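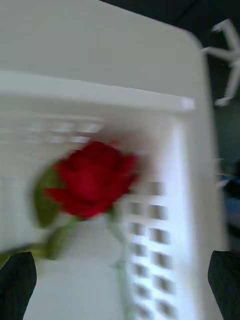

Blurry roses and a gate that finally works

Posted 22nd May

I've been putting off this post for a while, partly for lack of time and partly from wanting to be able to say the thing was finished. It isn't finished, but it's close enough that I can write about it without wincing.

The wrist camera smears sideways whenever the arm swings, and with a red rose over a white basket you can see exactly how much. The petals streak, the leaves turn into green patches, and the little slots in the basket wall double up. The fingertips stay fairly crisp, of course, as they travel with the camera. My pose estimator (I call it Nisora, after a town in a book I loved as a kid) used to take frames like that at face value and hand the planner a stem position that wandered all over the place.

My first fix was a plain sharpness score over the whole image. It was a bad fix! Smooth white plastic scores low even when the arm is parked, so I was throwing away perfectly good frames, and the planner sat there starved and sulking.

Orlando Valderrama, who has more patience with me than I deserve, suggested masking out the fingers and comparing edge strength across the image with edge strength up and down. If one direction is much weaker, you're moving. I spent a long, happy evening on it, with far too much tea, and replayed 1000 logged frames through the new gate. It rejected 316 of them, and when I paged through the rejects I agreed with nearly all of them.

The planner now holds its last good pose while the gate is closed, and widens its uncertainty a bit with each skipped frame — crude, but I like being able to read it in a plot.

Still to do: the thin stem. It goes half see-through against the basket when it's blurred, and my segmentation mask loses the lower part of it. I have a couple of ideas, both involving the blossom as an anchor, and I'll write them up once I've tidied the replay script.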